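Workplace Checklists > Shared Rooms > Storage and Labeling

Print this page | E-mail this page

Break Room and Supply Room Check, with Comments
Irville building, ground floor. August round.

Mark each line OK, FIX or N/A. Write a comment for every FIX. Leave the finished sheet in the tray by the Gindton Street door.

1. Doors and walkways

1.1 Both doors open fully and close by themselves. OK
1.2 Nothing stored behind the doors. FIX
Comment: Two folding chairs behind the supply room door. Moved to the hall closet during the check.
1.3 Carpet flat, no loose edges or lifted seams. FIX
Comment: Seam lifting near the sink side. Taped for now. The tape will not hold through the winter, and the carpet people need to be called.
1.4 Exit sign lit. OK

2. Electrical

2.1 No extension cords in permanent use. FIX
Comment: Same cord as last round, feeding the water cooler. An outlet was requested from Stankevičius and the request is still open.
2.2 Microwave and kettle cords free of cuts and scorch marks. OK
2.3 Nothing on top of the microwave. OK
2.4 Panel 784 clear in front for at least 3 feet. OK
Comment: Floor marking is worn and should be repainted, but the space is clear.

3. Shelving

3.1 Shelves fixed to the wall. OK
3.2 Heavy items on the lower shelves. FIX
Comment: Copier paper was back on the top shelf. Moved down. Please leave it there.
3.3 Load label readable on each unit. OK
3.4 Step stool present, feet not worn. FIX
Comment: One rubber foot is missing. Stool tagged and taken out of use. A new one is on the Arnomeck order.

4. Small containers, jars and baskets

4.1 Every container with something in it has a label saying what it is.
4.2 Labels are on the container and the lid does not carry the only label. Lids get swapped.
4.3 Lids fit and can be taken off without a tool.
4.4 Wire baskets have no broken or sharp ends.
4.5 No cleaning product kept in a jar or tub that once held food.
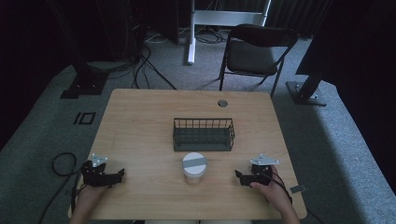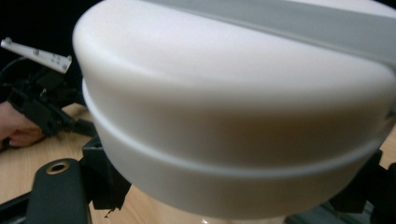
Laine Lūse wrote back that 4.2 is too strict for dry goods such as tea bags and paper clips, and that a label on the lid should be enough as long as the sides can be seen through. She would keep the rule as written for anything liquid or powdered. The point is fair for the supply room. In the break room the line stays as it is until the next round - too many of the tubs look alike.

Result for section 4: FIX on 4.1 and 4.2, OK on the rest.
Comment: Several tubs on the second shelf had no label at all. They were set aside with a note. Anything not claimed and labeled in 5 working days will be thrown out.

5. Cleaning supplies

5.1 Bleach and ammonia products on separate shelves. OK
5.2 Spray bottles labeled with product name and warning. OK
5.3 Safety sheets in the binder and up to date. FIX
Comment: The sheet for the new floor cleaner is missing. The binder also has sheets for products we stopped buying, and these should come out.
5.4 Gloves available in more than one size. OK
Comment: Box of 1,000 delivered, medium only. Large size is down to the last open box, so it passes this time.

6. First aid and fire

6.1 First aid kit sealed or contents checked against the card. FIX
Comment: Eye wash is past its date. Burn dressings are fine.
6.2 Extinguisher on its hook, pin in place, gauge in the green. OK
6.3 Inspection tag signed for the month. OK
6.4 Smoke detector not covered. OK

7. Open items carried over

Outlet for the water cooler (2.1)
Carpet seam (1.3)
Step stool (3.4)
Eye wash (6.1)

Items carried over twice go to the building office with a copy of this sheet. The water cooler outlet is now in that group.

Questions about this checklist: contact the building office, Irville | Copyright Irville Building Services | Back to top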